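클롤게이트 작업장 인터뷰: 데스크톱 본체를 눕혀 놓고 하는 일

아니크 부비에는 클롤게이트의 정비 작업장에서 중고 데스크톱의 분해와 재조립 절차서를 관리한다. 입고되는 본체는 한 해 500대이며, 대부분 사무실 교체 물량이다. 인터뷰는 리오넬 바이가 작업대 옆에서 진행했고, 메인보드와 메모리, 확장 카드, 전원 공급 장치의 취급 순서를 주로 다루었다.
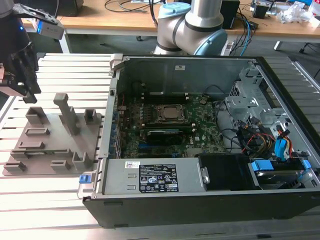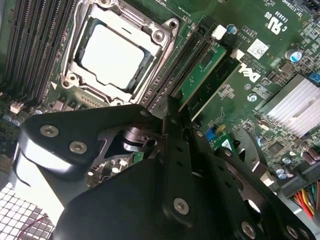
최종 수정: 12월

부비에가 쓰는 절차서의 첫 항목은 본체의 방향이다. 측면 패널을 연 본체는 눕혀서 작업하고, 세운 상태에서는 카드나 케이블을 만지지 않는다. "세워 두면 카드 무게가 슬롯에 옆으로 걸립니다. 나사를 먼저 풀면 브래킷 쪽이 처지고 접점 끝에 힘이 갑니다. 눕히면 힘의 방향이 보드에 수직이 됩니다. 그 상태에서 뽑아야 슬롯이 상하지 않습니다."

작업대 상판은 홈이 파인 알루미늄 프로파일이다. 홈에 고정구를 걸 수 있다는 점이 장점이지만, 작은 나사가 홈에 들어간다는 단점도 있다. 작업장에서는 나사를 상판에 직접 놓지 않고 뚜껑 있는 용기에 넣는다. "규칙은 간단한데 제일 자주 어깁니다. 나사 하나 찾느라 본체를 다시 들어내는 시간이 아깝습니다."

본체 옆의 회색 판은 3D 프린터로 출력한 것이다. 윗면에 높이가 다른 홀더와 블록이 있고, 중앙 부근의 T자 기둥이 가장 높다. 출력물의 치수를 묻자 부비에는 공차 이야기부터 꺼냈다. "출력물은 도면 치수대로 나오지 않습니다. 슬롯 폭을 딱 맞게 그리면 끼울 때 힘이 들어갑니다. 시험편을 먼저 뽑아서 맞춰 보고, 그다음에 판 전체를 출력합니다. 재질을 바꾸면 시험편부터 다시 합니다."

이전 도면은 자클린 텍시에가 그렸다. 홀더를 판의 가장자리까지 배치한 도면이었는데, 출력 중 모서리가 들뜨는 문제로 두 번 수정했다. 현재는 바닥면 두께를 늘리고 모서리를 둥글게 처리한 도면을 보관본으로 쓴다. 도면 파일명에는 개정 문자를 붙이고, 출력한 판의 밑면에도 같은 문자를 적는다.

분해 순서는 다섯 단계로 고정되어 있다. 전원 차단과 잔류 전하 방전, 외관 기록, 확장 카드 분리, 메모리 분리, 드라이브 분리 순이다. 전원 공급 장치는 고장 판정이 난 경우에만 뺀다. 규격 라벨의 출력값은 본체가 눕혀져 있을 때 읽어서 기록지에 옮긴다. "사진으로만 남기면 반사 때문에 숫자를 못 읽는 경우가 있습니다. 그래서 손으로 한 번 적습니다. 전원 장치 내부는 열지 않습니다. 그건 절차서에 아예 항목이 없습니다."

금속 케이스의 절단면도 주의 대상이다. 드라이브 케이지처럼 판금을 찍어 만든 부분은 안쪽 모서리가 날카로울 수 있다. 부비에는 케이지 안으로 손을 넣을 때만 얇은 절단 방지 장갑을 쓰고, 보드를 만질 때는 벗는다.

보드 식별에 대해서는 설명이 길었다. 흰색 실크스크린에는 제조사 로고, 인증 표시, 커넥터 이름이 섞여 있다. 두 번째 사진의 보드에서는 DELL 로고와 QR 코드 라벨, 그리고 위쪽의 TBT SIDEBAND 표기가 읽힌다. 신입 작업자는 인증 로고 옆의 E33930 같은 문자열을 모델 번호로 적곤 한다. "E로 시작하고 UL 표시 옆에 있으면 보통 인증 관련 파일 번호입니다. 그걸로 부품을 찾으면 엉뚱한 결과가 나옵니다. 우리는 라벨의 코드를 스캔하고, 읽히지 않으면 케이스 쪽 정보와 대조합니다."

TBT SIDEBAND는 썬더볼트 확장 카드의 제어 신호용 커넥터를 가리키는 표기다. 작업장에 들어오는 본체에서는 이 커넥터가 비어 있는 경우가 많다고 한다. 카드가 있는 경우에는 케이블을 뽑기 전에 방향을 기록한다.

같은 사진에서 메모리 슬롯은 비어 있다. 부비에는 빈 슬롯을 점검할 때 접점의 색과 걸쇠의 움직임을 본다. 먼지는 건조한 공기로 불어내고, 접점에 면봉을 넣지 않는다. "면봉 섬유가 접점에 걸립니다. 육안으로는 깨끗해 보이는데 메모리를 끼우면 인식이 안 됩니다. 원인을 찾는 데 오래 걸립니다."

슬롯에 꽂힌 카드는 걸쇠를 먼저 확인한다. 걸쇠가 물린 채로 카드를 당기면 플라스틱이 부러지고, 부러진 조각은 보드 위에서 잘 보이지 않는다. 작업장에서는 한 손으로 걸쇠를 밀고 다른 손으로 카드 양 끝을 번갈아 들어 올린다. 카드 중앙의 칩을 잡는 것은 금지되어 있다.

프로세서는 원칙적으로 소켓에서 빼지 않는다. 냉각기를 제거한 뒤 열 분산판을 닦고, 고정 틀이 닫힌 상태에서 표면만 검사한다. 검사 조명에 대해 부비에는 각도를 강조했다. "금속면은 정면에서 비추면 하얗게 날아갑니다. 긁힌 자국도 남은 그리스도 안 보입니다. 조명을 낮춰서 비스듬히 비추고, 방향을 바꿔서 한 번 더 봅니다."

냉각기 고정 구멍 주변도 같은 조명으로 본다. 나사를 과하게 조인 보드는 구멍 둘레의 코팅에 눌린 자국이 남는다. 자국만 있으면 기록하고 통과시키며, 균열이 의심되면 보류 선반으로 보낸다. 보류 판정은 지네트 졸리가 다시 확인한다.

바이가 재조립 단계의 불량 원인을 묻자 부비에는 케이블 경로를 들었다. 케이블이 패널과 판금 사이에 끼면 당장은 동작해도 피복이 눌린다. 패널을 닫을 때 저항이 느껴지면 힘을 더 주지 않고 다시 연다. 걸쇠나 레버를 억지로 밀어 넣은 본체는 다음 정비 때 열리지 않는 일이 생긴다.

절차서의 다음 개정에서는 기록지 양식이 바뀐다. 현재는 분해용과 재조립용이 따로 있어 같은 식별 번호를 두 번 적는다. 부비에는 한 장으로 합치되 슬롯 상태를 적는 칸은 따로 두겠다고 했다. 양식 초안은 텍시에가 검토 중이다.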